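Skurkeveck Meditation Bench

A low kneeling bench for prayer, silent sitting and affirmation work. The Skurkeveck is sold through the Liltodton Center bookstore and ships flat with its two legs folded under the seat.

The seat tilts forward slightly so your weight rests on the bench and your hips stay above your knees. Most people find they can hold the position longer than they can sit cross-legged on a cushion. The standard bench stands 7 inches high. A 9 inch version is available for taller sitters or for anyone with stiff ankles. 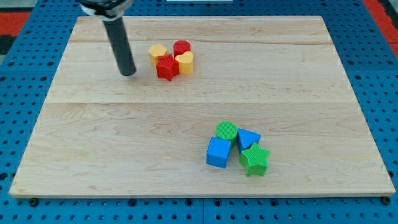

Maple board, pale grain with two seams.

The legs are hinged and held open by magnets. To set up, turn the bench over, swing both legs out until they stop, and turn it back. Place it over your calves before you sit down. Use a folded blanket or mat under your knees on a hard floor. Do not stand on the bench.

Each bench comes with a cotton carry bag and a copy of Morning Treatments, a booklet of short spoken prayers by Qiuyue Dai, who leads the early sitting at Liltodton. The booklet follows the five steps we use in class. It can also be bought separately.

Care: wipe with a dry cloth. Rub in a little furniture wax once or twice a year if the seat looks dull. Keep away from radiators and candle flames.

Options
Height: 7 inch or 9 inch
Seat pad: none, Mao (wool) or Anon (buckwheat hull)
Carry bag: natural or dark blue

The Mao pad ties on at the corners. The Anon pad sits loose and adds 2 inches to the height, so choose the lower bench if you are between sizes.

Orders placed by November 12, 2025 will go out before the Advent retreat. Unused benches can be returned to the bookstore with the bag and booklet. Pads cannot be returned once opened.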